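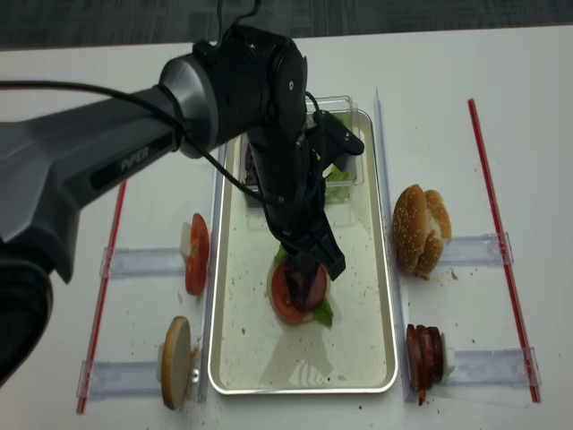
Tomato, purple cabbage and green lettuce coming together on a sheet pan.

Mimwood Local > Food > Lunch

The Joo stack is back in Mimwood, and lunch just got a lot more colorful

The sandwich that had people lining up past the bike racks last spring has returned to the lunch menu at Joo, the small sandwich shop at 66 Nadow Street, and it will stay there through the end of June. If you missed it the first time, clear your calendar for noon. If you didn't miss it, you are probably already on your way.

The stack, as everybody in Mimwood calls it (the menu says "tomato and purple cabbage sandwich," but good luck hearing anyone order it that way), is a vegetable sandwich with real height to it. A thick round of tomato goes down, a heap of purple cabbage goes on top, and green lettuce is tucked in so that it pokes out past the edges. All of that then goes between two slices of toasted Prarnitz rye with a mustard spread that the shop makes in the back.

It sold 693 times last March, in a shop with 18 seats. That was the best month Joo has had for any one sandwich, beating the egg salad, which had held the top spot ever since the place opened and which has its own very loyal fans.

So what's different this time? A few things, and all of them are good news.

The bread is the big one. Last year the stack came on a soft white roll, and plenty of regulars loved it that way, but the roll had trouble with all that tomato. By the halfway mark you were eating with a fork, or over the paper, or both. The Prarnitz bakery, two doors down, has been working with the shop on a rye that is sturdy enough to carry the filling and still soft enough to bite through without everything shooting out the back. It's baked in a square pan so the slices come out close to the size of a big tomato round. We tried it at the preview lunch and it holds up beautifully! Even the last bite had some crunch left in it.

The cabbage has changed too. It's cut much finer now, and it gets salt and a little cider vinegar before lunch starts, then a good squeeze. The result is brighter and easier to chew, with a tang that goes very well with the mustard. Last year's version was chunkier and came plain. There are people who will miss that (a couple of them made their case at the counter during the preview), and the shop will still do it plain if you ask when you order.

And then there's the tomato. The shop has gone to one thick slice where there used to be two thin ones. It sounds like a tiny change, but it makes the whole sandwich taste more of tomato, and it keeps the layers from sliding around. Each slice is salted and left to rest on a rack for a few minutes, then patted off before it goes anywhere near the bread.

The order matters, too, and the shop has strong feelings about it. The vegetables are stacked up on their own before they meet the bread, with the tomato at the bottom and the cabbage above it. Lettuce is worked in around the sides so you get some green from the very first bite. The finished pile is then lifted onto the toast in one go. It's a nice way to do things in a busy lunch hour, since the toast can come off the grill at the last second and still be crisp when it reaches you.

What it costs and when to get it

The stack is on from 11 in the morning until the rye runs out. During last year's run that often meant 1:30, so don't dawdle. Joo is getting more bread from Prarnitz this spring than it did in rolls last year, and the hope is that there will be sandwiches for the after-school crowd as well, but there's no promise on that.

A half is 4 dollars. A whole comes with a pickle and a scoop of the potato salad, and the price of that one is on the chalkboard by the door, where it tends to move around with the price of tomatoes. You can add a fried egg or a slice of sharp cheese. Our vote goes to the cheese, though the egg had its supporters at our table and they were not quiet about it.

Without the cheese or the egg, the sandwich has no animal products in it. The mustard spread used to be made with mayonnaise, and that was dropped over the winter in favor of a white bean version. It's a bit thicker and spreads right to the corners. Folks who avoid wheat should know that the rye has wheat flour in it as well; the filling can be ordered over greens in a bowl, and it makes a terrific salad with extra mustard thinned out as a dressing.

Phone orders are taken until 10:30. After that it's walk-in only, and the line forms along the window side, so please leave the bakery's door clear.

Why Nadow Street is happy about it

The stack's return is good for more than one business on the block. Prarnitz has started selling the square rye by the loaf, and on the morning we stopped in, the rack was nearly bare before nine. The bakery plans a second bake in the early afternoon for as long as the sandwich is on the menu. If you want a loaf for home, go for that one – the line is shorter and the bread is still warm when it's put out.

The produce stand at the Mimwood end of the street has seen more interest in purple cabbage than it normally gets in a whole season. It's putting out halves and quarters this year for people who want to try the sandwich in their own kitchens and don't know what they would do with a whole head. (Soup! Slaw! Tacos! But yes, a quarter is plenty to start with.)

And the picnic tables in the little park across from the shop are open again after the winter. With 18 seats inside and a lunch rush that fills every one of them, that's a welcome bit of timing. The shop wraps each sandwich tightly in paper and cuts it through the wrap, so it travels well across the street, and there's a trash can and a recycling bin at each end of the park.

Making something like it at home

Joo isn't giving away the mustard recipe, but it was happy to share the basics of the filling, and they're easy enough for a weeknight. You'll need a large ripe tomato, a wedge of purple cabbage, a few leaves of green lettuce, and bread with some backbone.

Shred the cabbage as finely as you can. A sharp knife works fine, and a mandoline is faster if you have one and you're careful with it. Toss it with a good pinch of salt and a splash of cider vinegar, leave it for 20 minutes, and squeeze it hard over the sink. Cut the tomato into slices as thick as your finger, salt them, and let them drain on a rack or a paper towel.

Set everything out on a rimmed sheet pan with the greens and cabbage in a tub at one end, so you have room to build in the middle and the stray bits stay in the pan. Tomato down, cabbage on, lettuce in around the edges. Toast the bread well on one side only and put the toasted sides facing in. Press down gently with your palm, wait a minute, and cut.

The cabbage keeps for three days in the fridge in a covered container, and it gets better on the second day. The tomato does not keep, so slice only what you're going to eat.

For a bigger group, build the stacks in rows on the pan and let people bring their own toast over. We tried that with a hungry bunch at the office and the pan was empty in no time. The leftover cabbage went onto hot dogs the next day, and that may be the best thing we've learned all spring.

What comes next

The shop already has a summer sandwich in the works to follow the stack in July. There's talk of cucumber, and of a green sauce with a lot of dill in it. The rye will stay on for that one as well, and there may be a seeded version of the loaf by then if the test bakes go the way Prarnitz wants them to.

Joo is also asking customers to vote on a name for the spring sandwich, now that the menu title has so clearly lost out to the street one. There's a jar by the register with slips of paper next to it. "The stack" is the obvious favorite, but the jar had a good number of slips in it when we were there, and at least one of them said "Big Purple," and we'd like it known that we had nothing to do with that.

Voting closes at the end of the month. The winning name goes up on the chalkboard, and everyone who wrote it down gets a free pickle.

Joo, 66 Nadow Street, Mimwood. Lunch from 11. Phone orders until 10:30. Cash and cards are both fine.

More from Food
Prarnitz rye now sold by the loaf on Nadow Street
Where to eat outside in Mimwood this spring
In praise of the egg salad at Joo
Purple cabbage: five easy dinners from a single head
Picnic tables return to the park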